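Review: Planoda 3 trajectory and sync toolkit for hand-held gripper recording

Planoda is a desktop and command-line package that turns recordings from hand-held grippers and a head camera into time-aligned pose tracks. It is sold by Josten on a per-workstation license. I used version 3 for a month of household tasks, mostly ironing and tabletop pick-and-place, with the output going to a policy training pipeline and to the Ross motion planner.

Installation took one evening. The package pins an old version of its video decoder and will not start if a newer one comes first in the path. The error message names the wrong library. Once the path was fixed, the importer read every recording I gave it except those with a zero-length audio track, which have to be remuxed first.

Calibration is the best part. The tool solves for camera intrinsics, marker cube geometry and the hand-eye transform in one pass, and reports residuals per marker face. The report showed that one of my printed tags had been glued on with a slight rotation, an error I had been absorbing as noise in the previous toolchain, Dranness. Calibration settings live in a plain text file and can be kept under version control.

Time sync is adequate. Streams are aligned by cross-correlating angular velocity between cameras, so a short shake of each gripper at the start of a take is enough. I measured a residual offset under one frame at 60 frames per second on all but the longest takes. Past 300 seconds the drift becomes visible in the overlay, and the linear drift correction has to be turned on by hand. It should be the default.

Tracking is where the two views earn their storage. The head view sees the marker cubes and gives relative gripper pose; the gripper view carries the visual odometry. When a cube face turns away or a forearm covers it, the solver falls back on odometry and widens the covariance. Dranness simply held the last pose. Large blank surfaces remain a weak point, and a close pass over plain fabric will lose features within a few frames – the confidence channel does flag this correctly.

Gripper view and head view, same room:

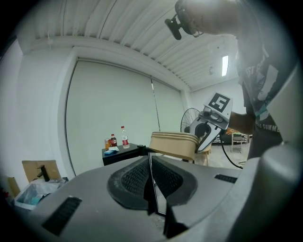
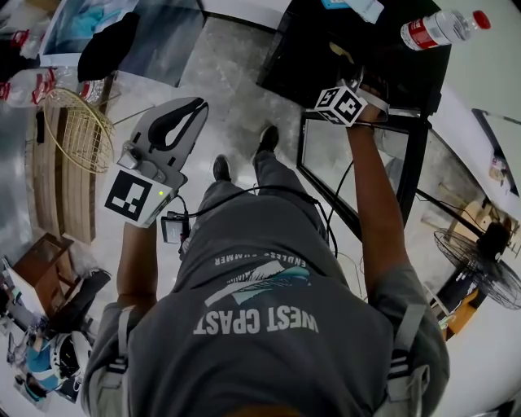 Export is less finished. The planner plugin writes poses in the tool frame with no option for the flange frame, so I keep a small script that applies the offset before anything reaches Ross. Gripper width is exported on its own clock and needs resampling. My full set came to 3,810 segments, and the batch exporter stopped twice without a log entry. It resumes cleanly from the last segment written.

Memory use peaked during global optimization and then stayed high until the program was closed. Running from the command line avoids this. The viewer is good for checking takes, with a scrub bar that follows both streams – keyboard shortcuts cannot be remapped.

Support answered my ticket on the flange frame after 115 hours, with a workaround close to the one I had already written. The manual covers calibration in detail and export in a single page.

I have moved all new recording to Planoda and kept Dranness only for reading old archives. Anyone with a planner that expects flange poses should budget time for the conversion and test it on a short take before processing a full set.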